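지난 글에서 "다음엔 결과 얘기할게요" 해놓고 한참을 잠수 탔습니다. 죄송해요! 결과가 안 나와서 못 쓴 것도 있고, 나왔는데 이해가 안 돼서 못 쓴 것도 있어요 ㅎㅎ 이제 좀 정리가 돼서 밀린 일기 쓰듯이 풀어볼게요. 오늘은 2025년 9월 15일, 월요일이고 저는 커피를 벌써 석 잔째 마시고 있습니다.

처음 오신 분들을 위해 아주 짧게만. 저희 팀은 식탁 위 물건을 집고 옮기는 일을 사람 시연으로 가르치고 있어요. 모방학습이요. 프로젝트 이름은 Dolia고, 제가 맡은 건 "시연 데이터를 어떻게 고를 것인가"입니다. 모델 구조를 바꾸는 것도 아니고 새 하드웨어도 없어서 옆자리 Baptiste Marchal한테는 늘 "너 아직도 데이터 청소해?"라는 소리를 듣습니다. 네, 아직도 해요.

3월부터 모은 시연이 3000개예요. 숫자만 보면 든든하죠? 저도 그랬어요. 그런데 이걸 전부 넣고 학습시킨 정책이 이상하게 머뭇거리는 거예요. 물건 바로 위까지는 잘 가는데, 거기서 손끝이 미세하게 왔다 갔다 하다가 엉뚱한 타이밍에 닫혀요. 봉지 종류에서 특히 심했고요. 컵은 그나마 괜찮은데 과자 봉지만 나오면 다 같이 한숨부터 쉬는 분위기였습니다.

처음엔 학습률을 의심했고, 그다음엔 카메라 캘리브레이션을 의심했고, 마지막엔 저 자신을 의심했어요. (이 순서가 늘 문제입니다. 저를 먼저 의심했으면 두 주는 아꼈을 텐데.) 결국 어느 금요일 저녁에 시연 영상을 그냥 눈으로 보기 시작했어요. 아무 도구도 없이, 재생 버튼만 누르면서요.

그랬더니 보이더라고요. 사람마다 잡는 방식이 완전히 달라요! Simin Babaei는 봉지 위에서 잠깐 멈췄다가 한 번에 내려가서 잡아요. Saulius Rätsep는 멈추는 게 없어요. 비스듬히 들어가면서 동시에 닫습니다. 저는... 저는 두 번씩 고쳐 잡더라고요. 제 시연이 제일 지저분했습니다. 같은 상황에서 정답이 여러 개인 데이터를 한데 섞어 넣으니까, 정책이 그 사이 어딘가에서 갈팡질팡한 거죠. 교과서에 나오는 다봉 분포 이야기인데, 읽을 때랑 내 데이터에서 볼 때는 느낌이 정말 달라요.
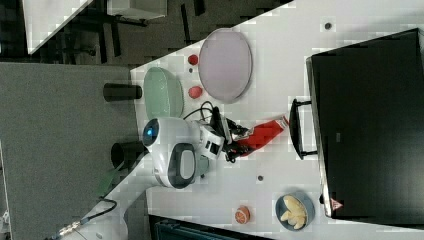 그래서 한 일이 뭐냐면, 시연을 "잡기 직전 구간"만 잘라서 서로 비교했어요. 전체 궤적을 비교하면 시작 위치 차이 때문에 다 달라 보이거든요. 그리퍼가 닫히기 시작하는 시점을 기준으로 앞부분만 맞춰 놓고, 속도랑 접근 각도를 가지고 묶었습니다. 묶는 방법 자체는 별거 없어요. 정말 평범한 군집화예요. 이 스크립트에 Gunar라는 이름을 붙여놨는데, 이름이 내용보다 거창하다고 Akua Gyamfi가 한참 웃었습니다.

묶어 보니 접근 방식이 크게 네 덩어리로 나뉘었어요. 그중에서 제일 일관된 덩어리 하나를 골라 300개만 남기고 학습시켰습니다. 3000개에서 300개요. 버릴 때 손이 좀 떨리더라고요. 그 시연들 모으느라 다들 얼마나 고생했는데...

결과는요, 봉지 집기만 따로 200번 돌려서 평가했을 때 성공률이 76퍼센트가 나왔어요. 전체 데이터로 학습한 쪽은 절반을 겨우 넘겼고요. 처음 숫자를 봤을 때는 평가 코드가 잘못된 줄 알고 Raphaël Pons한테 처음부터 다시 돌려달라고 부탁했어요. 누가 어떤 정책인지 모르게 섞어서요. 그래도 순위가 그대로더라고요. 그날 저녁은 제가 샀습니다.

자, 그런데 여기서 끝나면 너무 예쁜 이야기죠. 걸리는 게 몇 가지 있어요.

일단, 개수가 줄어서 좋아진 건지 일관성이 생겨서 좋아진 건지 갈라봐야 하잖아요. 그래서 무작위로 같은 개수를 뽑아서도 학습시켜 봤는데, 이쪽은 전체를 쓴 것보다 더 나빴어요. 그러니까 적어서 좋은 건 아니에요. 이건 비교적 마음 편하게 말할 수 있습니다.

문제는 물건이 평소랑 다른 데 놓여 있을 때예요. 골라낸 덩어리가 하필 식탁 가운데 쪽 시연 위주였던 거죠. 가장자리 가까이로 가면 성능이 뚝 떨어져요. 접시 옆이나 그릇에 바짝 붙은 봉지도 힘들어하고요. 비스듬히 들어가는 Saulius 스타일이 딱 그런 데서 필요한 기술이었는데 제가 통째로 빼버린 셈이에요. 본인한테 말했더니 아주 흐뭇해하더군요. 한동안 이 얘기를 계속 들을 것 같습니다.

그리고 평가 기준도 좀 찝찝해요. 저희는 들어 올려서 정해진 시간 동안 떨어뜨리지 않으면 성공으로 치는데, 봉지 끝만 간신히 물고 있어도 성공이거든요. 사람이 보면 "저게 잡은 거야?" 싶은 것도 들어가 있어요. Simin은 기준을 더 빡빡하게 바꾸자고 하고, 저는 그러면 예전 숫자랑 비교를 못 하니까 둘 다 기록하자는 쪽이에요. 아직 결론은 안 났어요.

지금 해보는 건 버리지 않는 방법입니다. 덩어리 번호를 정책한테 조건으로 같이 넣어주는 거예요. "이번엔 이 스타일로 잡아"라고 알려주면 섞여 있어도 덜 헷갈리지 않을까 해서요. 실행할 때 어떤 번호를 줄지는 물건 주변이 얼마나 비어 있는지를 보고 정하게 하려고 하는데, 이 부분이 아직 엉성해요. 지금은 거의 손으로 짠 규칙 수준이라 어디 가서 방법이라고 부르기도 민망합니다. 초반 느낌은 나쁘지 않은데, 느낌만으로 글 쓰다가 크게 민망했던 적이 있어서 숫자는 다음에 올릴게요.

아, 혹시 비슷한 거 하시는 분들께 딱 하나만 권하자면, 시연 파일에 누가 조작했는지 꼭 남겨두세요!! 저희는 초반 파일에 그 정보가 없어서, 손버릇만 보고 주인을 맞히는 이상한 퀴즈를 한나절이나 했어요. 제 건 다들 바로 맞히더라고요. 두 번 고쳐 잡으니까...

댓글로 지난번에 누가 물어보신 것도 여기 적어둘게요. 시각 입력은 그대로 두고 행동 쪽만 보고 묶은 게 맞아요. 이미지 특징까지 넣어서도 묶어봤는데, 그러면 잡는 방식 대신 그날 식탁에 뭐가 놓여 있었는지로 묶여버려요. 파란 그릇 있는 날, 없는 날, 뭐 이런 식으로요. 나름 재밌긴 했는데 쓸모는 없었습니다.

다음 글은 조건 넣은 정책 결과랑, 가장자리 쪽 시연을 더 모은 이야기가 될 거예요. 이번 주부터 제가 직접 다시 조작 연습을 하고 있는데, 고쳐 잡는 버릇이 진짜 안 고쳐지네요. 연습용 봉지들도 슬슬 새로 사 와야 하고요. 질문 있으시면 댓글 주세요, 이번엔 답 빨리 달게요!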